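Grullside Portable Basketball Hoop, Model 445
by Zoltwood Court Equipment

In stock. Ships in two boxes, one of which you can lift.

The Grullside 445 is a full-height portable hoop for clubs, schools and anyone with a flat drive and tolerant neighbours. It goes up to the regulation 3.05 metres and comes down to 2.30 for the under-11s, or for adults who would like to dunk once before their knees go. We don't ask which.

We have been selling the 445 for long enough to know what people ring us up about, so most of it is answered on this page. Please read it. The person who picks up the phone also packs the orders, and your hoop goes out later every time it rings.

Backboard

Clear acrylic in a steel frame, with the shooter's square printed on the back face so it can't be scratched off by the ball. It can be scratched off by a cat, as one customer has shown us, with photographs. The bounce is livelier than you get from the cheap polythene boards and a bit deader than glass. If you want glass, look at the Zoltwood Aguiar, and then look at the price of the Zoltwood Aguiar.

Ring

Sprung, solid steel, powder coated in orange. The spring gives under load and returns to level, which saves the board when somebody hangs on it. Somebody will hang on it. The warranty covers the ring for normal play and we take a fairly generous view of normal, but it does end somewhere short of two brothers at once.

The net is white, all-weather, 12 loops. A chain net is available for people who like the noise.

Base

The base holds 200 litres. Fill it with water or dry sand. Sand is heavier, stays put in wind and is a miserable thing to get out again, so decide where you want the hoop first. If you use water, put antifreeze in before December. A split base is the commonest spare we sell, and we sell nearly all of them in the spring.

Do not play on it with the base empty. Do not weigh it down with paving slabs instead. We have seen the slabs.

Moving it

Two wheels at the front, tip and roll. It takes two people when full, and they should agree on a direction beforehand. The wheels cope with tarmac, sports hall floors and short grass. They don't cope with gravel and never will, whatever was said in the review.

Assembly

Allow an afternoon. The instructions have been rewritten and step 11 now comes after step 10. You will need a stepladder, two spanners and a second adult for the backboard. The bag of bolts contains one washer more than you need. It is a spare, and you can stop looking for where it goes.

What's in the boxes

Base and wheels
Three-piece pole
Backboard and frame
Sprung ring and net
Height adjuster with crank handle
Bolts, washers, instructions

The ball is not included; we recommend an Irkska size 7, sold separately. So is the pump.

Order code: ZG-1264
Warranty: five years on the pole and frame, two on the ring and board, none on the net
Page last updated: May 11, 2014

Pole padding for the 445 comes in navy or black and fits with straps. Schools generally have to have it, and everyone else buys it a week after the hoop.

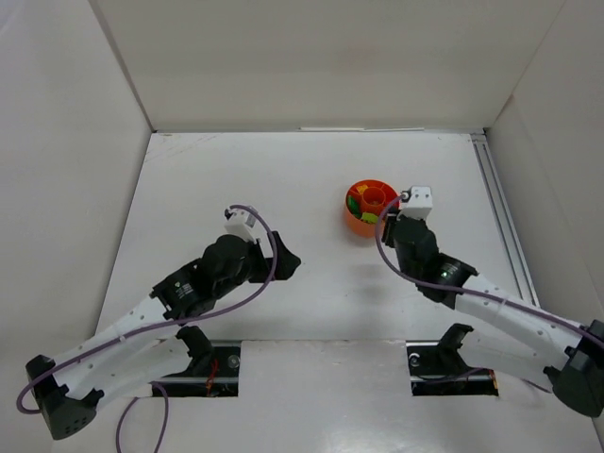
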